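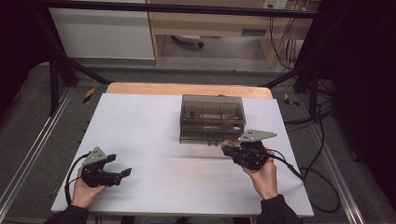

Sorting out the small stuff drawer this week. Thread, mostly so I remember what I decided.

Background: I have one drawer where every small thing in the house ends up. Key rings, hair ties, bracelets, buttons, fuses, the little bags of screws that come with shelves. I last cleared it in September and it filled up again by spring.

The rule this time is that small things go in a box with a lid and dividers, or they go out of the house. No more open trays. Trays are how the drawer got this way.

I looked at three kinds of box. Clear, tinted and solid. Clear shows everything, including the mess. Solid looks neat but I forget what's inside. I went with tinted. You can see there are compartments in there without having to look at your fuses all day.

The one I was going to buy was the Wulby. It was 26 dollars and the lid comes off completely. I know myself and I would lose the lid. I want a hinge.

The Oveck has a hinge but it only comes with fixed compartments, 12 of them, all the same size. Fine for beads. Useless for a bracelet or anything else with a bit of width to it.

What I need is a couple of wide sections and a few narrow ones. If you're buying, take the widest thing you own and measure it before you order. Then measure the height too. I skipped the height once and had a lid that wouldn't close over a roll of tape.

Next, work on something white. A board, a sheet, the back of some wrapping paper, it doesn't matter. Dropped pins and tiny screws show up right away. On my wood table I used to find them with my elbow.

Put the box toward the back and leave the space in front of it clear. Bring things to that space one kind at a time. All the rings and loops, then all the flat things, then hardware.
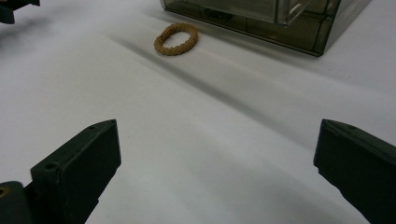
Braided ring, outside the box.

Rings and loops are the awkward ones. They don't stack, they roll if you stand them up, and anything with a bumpy or twisted surface catches on thread and chain. Lay them flat and give them a section with nothing else in it.

Don't put chains in with them. I did that last time and spent a whole evening with a pin getting one necklace loose. Chains get their own narrow section, fastened, one to a bag if they're thin.

Labels: I'm only labeling the hardware. Painter's tape on the underside of the lid, pencil, done. The rest I can tell by looking.

Things I'm getting rid of: keys that fit no lock here, dead watch batteries (the store takes them back), single earrings, and a whole envelope of spare buttons for coats I gave away years ago.

Someone asked about the Bevidthorpe drawer inserts. I had them at my old place. They're fine if your drawer is the exact size. Mine now isn't, and the gap down the side is where all the buttons went.

Still undecided on the tape measure. It's too tall for any section and I use it twice a week, so it may just live on a hook by the door.

Will post again once the hardware is in. That's the slow part.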